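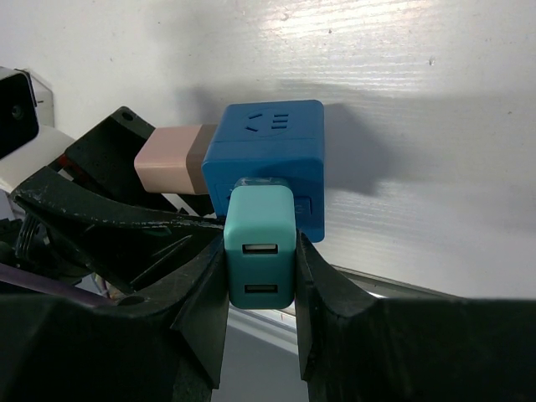

Wrist camera only vs wrist + overhead, small plug grasping

lorna_p
Posting our numbers from March in case they help anyone. Task is picking USB wall chargers out of a cluster where they touch each other, two-finger gripper, policy trained from teleoperated demos. Same demos both times, the only change is whether the overhead view goes into the network.

Wrist only: 18 successes out of 30
Wrist + overhead: 15 out of 30

A success means the right charger is lifted clear and the others stay where they were. I expected the overhead view to help and it made things slightly worse.

saludo_a
Three trials' difference on 30 is noise. You can't say it made things worse. You can say you didn't see a benefit, and even that is weak.

lorna_p
Fair. I'll reword it as no benefit seen. We only had the cell for an afternoon per condition.

Prerkdale
How many demos? With a small set, a second camera is just more pixels for it to overfit to. We saw the same thing on the Weneck task and it went away once we had more data.

lorna_p
Five operators, mixed experience. I'd have to look up the total. The set is small by anyone's standards.

usosa
Look at what the wrist view gives you, though. The teal one is between the fingers with both its ports facing the camera, and the blue cube is right behind it. At that range the overhead camera has mostly gripper in the way. I don't think this is only a data question.

Prerkdale
At the grasp, yes. Before the grasp the overhead should tell you which charger to go for and from which side. If it isn't helping there, I'd suspect training.

usosa
Then split the failures. Wrong charger picked, or right charger and bad grip?

lorna_p
Did that this morning from the logs. Wrist only, 12 failures: four wrong charger, eight where the neighbour got dragged along. With overhead, 15 failures: two wrong charger, 13 dragged.

saludo_a
That's more useful than the headline figure. Still small, but it fits what both of you are saying – overhead may help choose and may hurt the close work.

Prerkdale
Or the 13 is down to something else. Was the overhead condition run second? Finger pads wear. Ours at Lustham lost grip over one long session and we blamed the model for a week.

lorna_p
It was run second, same pads. I hadn't thought of that.

amparo_b
Please interleave them next time. Flip a coin before each trial and swap the checkpoint. It's slow but it gets rid of the ordering problem. Also, is the shiny strip along the top of the teal one tape? If the fingers are touching film on some trials and bare plastic on others, that is another variable.

lorna_p
I'll check with whoever set out the parts. Will rerun interleaved with new pads, 30 each again, and report drags separately.

saludo_a
Do more than 30 if you can get the time.

lorna_p
I'll ask. The cell is shared so I can't promise.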